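Support > Flollusico handheld > Questions we keep getting

Menu Games Handheld Shop Support Log in

Flollusico FAQ

Quick answers, updated 17 Feb 2026. Still being added to, so check back.

When does it come out?

May. No exact day yet. Shops listing one are guessing, please don't plan a day off work around it.

Can I still pre-order?

Yes, through the Davska shop page. First batch is gone, second batch is open. You pay when it ships, not before. Cancel any time up to then from your account page.

What's in the box?

The handheld, charging lead, wrist strap, paper quick start sheet. No plug. No case either – sold separately, two colours to begin with.

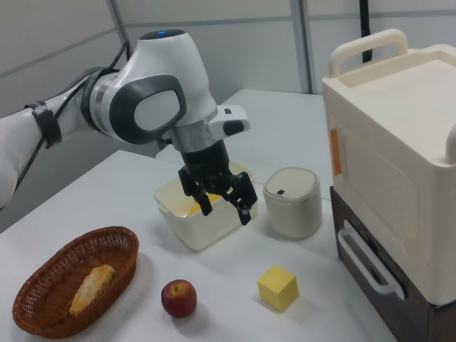 The case fits the handheld plus 14 game cards. The lead goes in the net pocket, just about. It won't take the dock, that one has its own bag.

How long does the battery last?

Depends on the game. Dredville on full brightness is the worst we've seen, a bit over four hours. Puzzle games a lot more. Turning off wireless helps, so does turning the screen down.

Will my old saves move across?

If they're on your Davska account, yes. Log in, wait for the sync, done. Saves kept only on a card need copying over first, see the transfer guide. Don't wipe the old machine untill you've checked the new one opens them.

How many games at launch?

22 on the day. Golestani is one of them, Dredville is another. Full list on the Games page. Two that were on the early list have slipped to later in the year, sorry.

Is Golestani the full game or the demo?

Full game. The demo is separate and free, and your progress carries over if you buy.

Does it work with a telly?

With the dock, yes. Without it, no. Any decent HDMI lead will do, short ones are less bother.
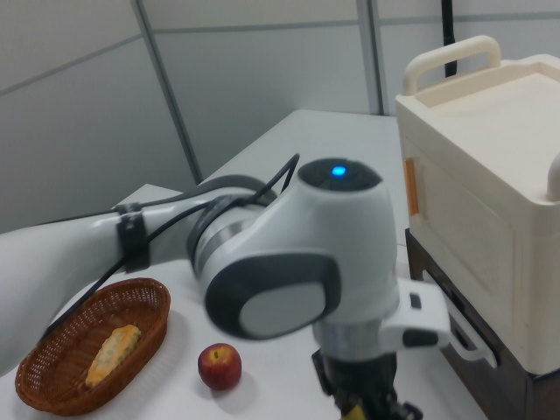
Two players can share one dock using the clip-on pads. For four you need extra pads, and those charge by wire only. If you're setting up a corner for it, sort the leads out early on. A strap clamp holding the cable where it would otherwise flop about saves a lot of tugging on the socket. Leave some slack near the dock end.

My screen has a dead dot. Can I swap it?

Within 20 days of delivery, yes, no argument. After that it goes through repair. Have your order number ready, and a photo of the screen switched on with a plain background.

Can I lock it for the kids?

Yes. Settings, then Family, then set a PIN. You can limit hours, spending and chat. Forgot the PIN? Reset is by email to the account holder, we can't do it over chat.

Will it be region locked?

Cards no. Online shop yes – it follows the country on your account. You can change country once your balance is at zero.

Can I use my own headphones?

Wired, yes, normal socket on the bottom edge. Wireless works as well but theres a slight delay on some older pairs. We're looking at it for the next update.

Recent in Support

Transfer guide: cards and cloud saves
Golestani demo: known bugs
Dredville patch notes
Dock lights and what they mean
Returns and repairs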